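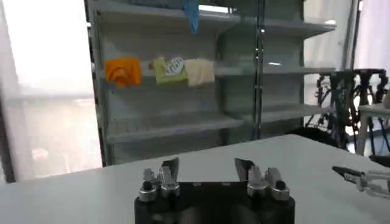

Figure 1. White tabletop with soft shading toward the left.

Light on Work Tables in Two Shared Rooms at Nomdale
Project report, Building Environment course
Svitlana Panasiuk, Rizwan Sheikh, Tymofii Hnatiuk
Supervisor: Bohdan Dmytriv
March 8, 2026

1. Background

Students at Nomdale spend long hours reading and writing at tables that were bought for many different uses. Complaints about the lighting come up every year in the student survey, but they are usually one line long and do not say what the problem is. Some people mean the room is too dark. Others mean that the light comes back off the table into their eyes. We wanted to separate these two complaints and see which one was more common.

We chose the north room on the second floor and the ground floor room facing the parking lot. The north room has white tables. The ground floor room has older brown ones, and its windows face southwest.

2. Method

We measured light at 13 tables with a handheld meter borrowed from the physics lab. The meter was laid flat at the middle of each table and then moved to the two short ends. Each reading was repeated after a minute and the average was written down. All readings were taken with the ceiling lights on. We did the morning round between 9 and 10 and the afternoon round between 2 and 3.

The survey was on paper and had four questions. We left forms in both rooms and collected them at the end of each day for a week. We got 144 forms back. A few had only the first two questions filled in, and we kept those for the parts that were answered.

The second question asked whether the table was too dark, too bright, or fine. The third asked whether the person had moved seats because of the light. The last was a blank line for comments.

3. Results

The north room was more even than we expected. The highest average there was 518 lux, at the table nearest the window in the morning. The ends of the tables away from the window were darker, but we did not find one where reading would be hard.

The ground floor room changed a lot between rounds. In the morning it was the darker of the two rooms. In the afternoon the sun reached the first row of tables, and the readings there jumped so much that we had to change the range on the meter.

"Too bright" was marked more often than "too dark" in both rooms. In the north room the comments mostly mentioned the tabletop itself, and several people wrote that it was tiring next to a laptop screen. In the ground floor room the comments were about the sun and the blinds, two of which do not close.

4. Problems

It was cloudy for most of the survey week, so the afternoon answers from the ground floor are probably milder than they would be in August. Our meter measures light falling on the table. It does not measure glare, and for that we would need a luminance meter. We also forgot to ask people which table they were sitting at, so the survey can only be compared with the readings room by room.

5. Suggestions

Fix the two blinds on the ground floor. This is cheap and answers most of the comments from that room.

Try desk mats in a mid gray or tan on a few of the north room tables and repeat the survey there. The mats should be matte.

The ceiling lights in the north room are on one switch. Splitting them into a window row and an inner row would let people turn off the window row on bright mornings. We asked Hryhorii Bondarchuk in the facilities office about this, and he said the wiring would have to be checked first. He did not have a price yet.

The raw readings and a blank copy of the survey form are in the appendix.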